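How to Fold Kids' Shorts So They Stay Folded

I used to stack my kids' shorts in the drawer and watch the whole pile fall over by bedtime. Then I started filing them upright, and I'm never going back! You don't need any special gear, just a flat spot to work on (I like the sofa, because I can half watch a show).

Start by smoothing the shorts out face up. Fold one leg over the other so the side seams line up, and tuck in that pointy bit at the crotch. Now you've got a nice long rectangle. 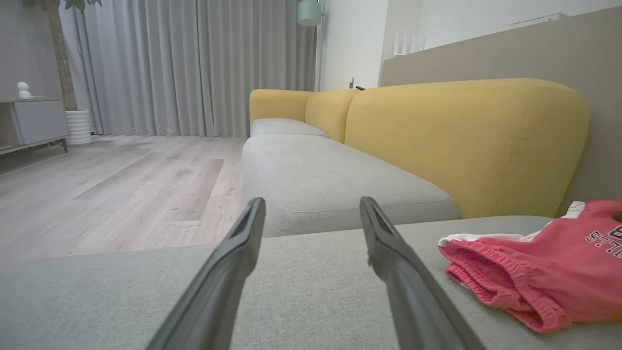

Prapai Panyasiri
Home and Laundry Editor
November 14, 2022

Keep the waistband at one end and run your hand down toward the hems to push the air out. Fold the hems up until they almost touch the waistband, then fold the whole thing in half again. Stretchy waistbands like to spring open, so give yours a good press with your palm.

Stand the little packet on its edge. If it flops, your last fold is too loose, so open it up and try again. Mine took a few goes!

Line the packets up in the drawer, folded edge on top. I put the thick ones at the back and save the thin summer pairs for March, when we start digging them out again.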